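Jul 21, 2020

I am now two placements into my physiotherapy degree, which makes me qualified to fetch ice. I fetch it well. On the first placement I was attached to a netball club and spent most of March learning where the plug sockets were, then everything shut and I learnt the rest of the term from my bedroom, practising knee assessments on my own knee. It passed, mostly.

The second one is at Laryea, a small running clinic above a carpet shop. My supervisor is Kwabena Tsikata, who has the calmest hands I have ever seen and a habit of asking "and what would you do?" just as I have started to relax. My first answer is always calf raises. He has started writing them down before I speak.

What I wasn't ready for was the talking. I'd pictured taping, a bit of massage, perhaps running on to a pitch with a bag. What I do is listen to grown adults explain that they did rest the tendon, apart from the hill session, and the other hill session. One man had logged 1,105 miles since new year on a heel he described as "a bit grumbly". He wanted to know if it might be his socks.

We use a program called Rultia for exercise plans. It lets you send people little videos and then shows you that they haven't opened them. I find it quite bruising. Kwabena says if 80 per cent of a plan gets ignored, the plan was too long, and he made me cut my beautiful nine-exercise programme down to two. She did both. I'm still cross about it.
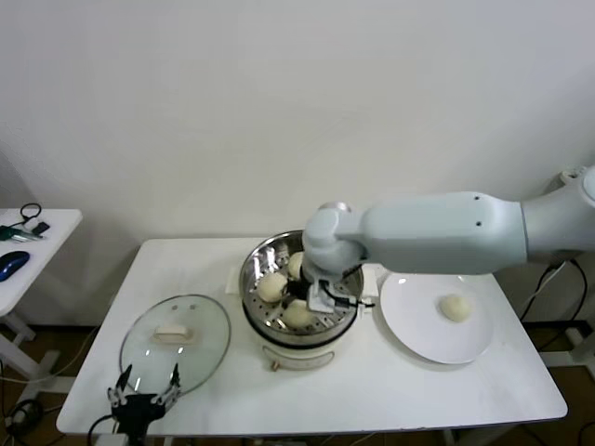
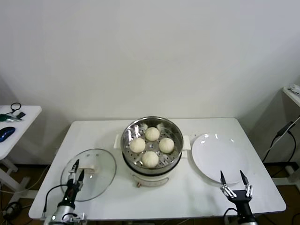 My other job this month is the eating talk for the under-eighteens' squad, which I volunteered for before I'd thought about what teenagers are like. The textbook chapter is all grams per kilo and I could feel myself dozing off while typing it up. So I've gone with proper food they might want after training: rice, eggs on toast, bananas, a few pale steamed buns straight off the perforated tray. Plain, soft, easy to get down when your legs are jelly and your stomach is sulking. I've put the protein bit after that and kept it to one slide.

Kwabena read it through and asked what I would do if someone put their hand up and said they don't eat breakfast. I said calf raises.

Still to sort before the talk: my logbook hours, the reflective essay (I have reflected, I just haven't written it down) and a clean polo shirt.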